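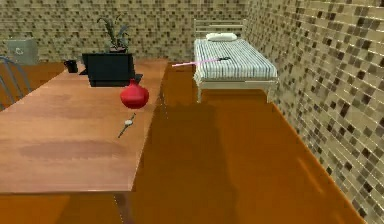 **Jorinde Habermehl**
Kursleitung »Roboter zu Hause bauen«, offene Werkstatt Nendudell

## Skript zu Teil 2: Erst das Zimmer, dann der Roboter

Letzten Mittwoch kam die Frage, warum wir so lange in der Simulation hängen, wo doch die Motoren schon in der Kiste liegen. Kurze Antwort: weil mir mein erster Eigenbau zu Hause vom Tisch gefahren ist – und der hatte damals noch keinen Deckel über der Elektronik. Seitdem fährt bei mir alles zuerst im gerenderten Zimmer herum, und erst dann schraube ich.

Unser Übungsraum heißt Miltham. Tisch und Bett stehen parallel, dazwischen ist ein Gang, und durch den soll euer Getine später durch (Getine ist unser Fahrgestell mit dem kleinen Greifarm, Bauplan liegt im Kursordner). Auf dem Tisch stehen Vase, Laptop, Pflanze und Becher, eine Armbanduhr liegt auch dort. Die Uhr ist gemein! Flach, klein, dünnes dunkles Band, und die glänzende rote Vase steht direkt dahinter. Wer nur mit einer Farbschwelle arbeitet, findet sofort die Vase und die Uhr nie.

Und dann der rosa Stab auf dem Bett. Der ragt über die Matratze hinaus in den Gang. Eure Kollisionsprüfung muss das mitbekommen, also bitte nicht bloß das Bettgestell als Quader eintragen und fertig – das habe ich in der ersten Fassung selbst so gemacht und mich dann gewundert.

### Boden, Licht, Schatten

Der Boden ist orangebraun und ziemlich einheitlich, was erst mal angenehm klingt. Leider liegen breite dunkle Schatten darauf, und die einfache Hinderniserkennung aus Teil 1 hält sie gern für Gegenstände. Mit den hellen Stellen ist es dasselbe in Grün. Schaut euch dazu die freie Ecke an:
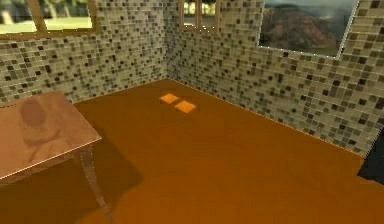

*Abb. 2: Zimmerecke in Miltham mit zwei hellen Flecken auf dem Boden und Tischschatten*

Ich nehme die Ecke gern zum Kalibrieren, die senkrechte Naht zwischen den Wänden gibt eine brauchbare Bezugslinie. Die Mosaikfliesen liefern dazu Merkmale ohne Ende, in der Nähe jedenfalls. Weiter hinten verschwimmt das Muster, da würde ich mich nicht darauf verlassen. Mein letzter Durchlauf kam auf 1161 Merkmale, davon waren nach dem Filtern noch genug für eine ordentliche Lageschätzung übrig.

### Bis zum nächsten Mal

- Szene laden, Startpunkt im Gang setzen, 11 Fahrten aufzeichnen
- Schattenmaske einschalten und dieselben Fahrten wiederholen
- Tischbein als eigenes Hindernis eintragen (die Platte allein reicht nicht!)
- wer mag: Greifpunkt für die Uhr von Hand festlegen

Die Motortreiber von Đồng sind übrigens da und liegen im Regal neben der Standbohrmaschine. Bitte noch nichts anlöten, wir messen die Versorgung beim nächsten Termin gemeinsam durch.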